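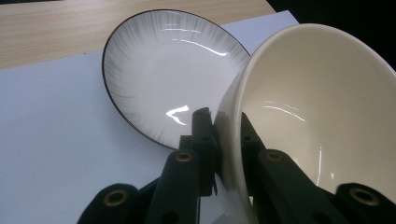
Background

Glaze defects are a common problem in small pottery studios. The one we chose to study is crazing, a network of fine cracks that shows up in the glaze after the pot has cooled. Crazing happens when the glaze shrinks more than the clay under it. The glaze is then stretched over the pot and eventually splits. On a vase this may be fine, and some potters do it on purpose. On plates and bowls it makes the piece weaker and harder to clean.

Our question was simple. Does adding silica to a clear studio glaze reduce crazing on a white stoneware body, and how much is needed before the glaze stops looking good?

Materials and method

We used the Maldonado clear recipe that our ceramics class mixes every June, and a white stoneware clay sold as Urach. The class already had both, so we did not have to order anything except extra silica.

Each batch of dry glaze weighed 400 grams before silica was added. We made one batch with no extra silica and three more with increasing amounts. All batches were sieved twice and left overnight.

The test tiles were cut from one slab, bisque fired together and dipped by the same person, Perla Varela, so that the glaze thickness would stay close to even. We fired the tiles in the Nomix kiln on the middle shelf.

After firing we did two checks. The first was to rub ink over the tile, wipe it off and look for lines. The second was a stress test. Tiles were heated to 300 °F in a kitchen oven, dropped in ice water, dried and inked again. Gloves and goggles were worn for this part.

Recording

Results were drawn by hand as well as written down. We traced the outline of each tile and copied the crack lines inside it. This was slow – roughly 140 minutes for the full set – but it let us compare spacing between cracks, and a yes or no answer would not have shown that.

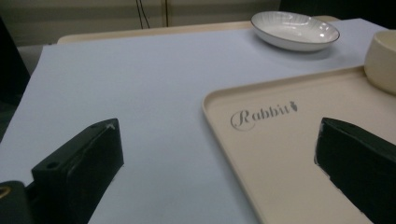
Figure 2. Paper laid over the table.

Results

The plain batch crazed before any stress test, with cracks close together. The first silica batch looked clean out of the kiln but crazed in the ice water. The second held up through the first dunk and showed a few long lines after the next one. The third did not craze at all, but the surface was slightly cloudy and had pinholes near the edges.

Discussion

Silica did reduce crazing, as our textbook said it would. The second batch is the one we would use for dinnerware, with a small increase to be tested next. The cloudiness in the third batch may come from silica that did not fully melt. A longer hold at top temperature could help – the Tutinbridge studio handout suggests this – but we had no kiln time left to try it.

Our tiles were flat, and real bowls are not. Glaze pools in the bottom of a bowl, and thick glaze crazes more easily. A repeat of this project should use small bowls along with the tiles.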